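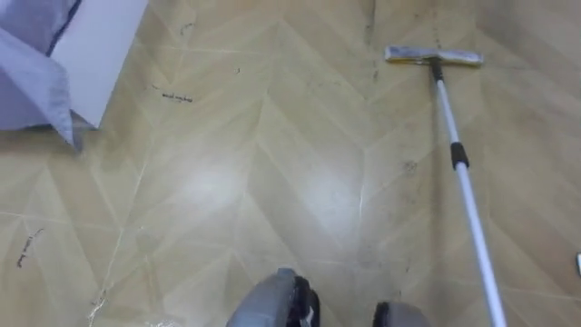 Himon Gu
Maintainer, Collach Recipe Cards

README for the Collach card set, v3

Handwritten recipe cards, typed up. One row per card. Started in 2014 from a single shoebox, grew from there. This release has 409 cards, all checked against the original at least once.

What's in it

cards.csv - the main file. title, ingredients, method, notes, stain_flag
units.csv - lookup for the odd measures (teacup, knob, "the blue bowl")
skipped.txt - card ids left out and why. Mostly unreadable, a few duplicates

Changes since v2

Oven temps now in their own column. Fahrenheit only, the gas mark ones got converted by hand. Fixed the comma mess in ingredients. Spelling is left as written, so expect "choclate" and "marg". Please dont send fixes for those.

Merged the Girnis cards in March. They use a different numbering so ids start with G. A few have no title, just what's on the first line. 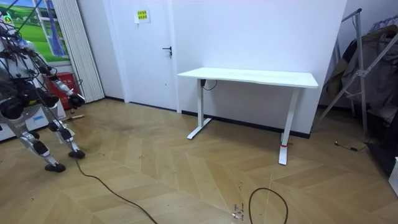

Can I use the cards in a printed cookbook?
Go ahead for anything in cards.csv, as long as you credit the Collach set and keep the notes column with the recipe.

Known problems

Method text runs together where the card had arrows.
Yields missing on nearly 500 rows in the old v1 file, dont use v1.
stain_flag is a guess. If it says 1, double check the amounts before you bake.
Two jam cards disagree on sugar, both kept.

Loading

UTF-8, comma separated, header on first row. Older spreadsheet programs turn 1/2 into a date, so import that column as text.

To do

Pickles section
index by main ingrediant
scans, maybe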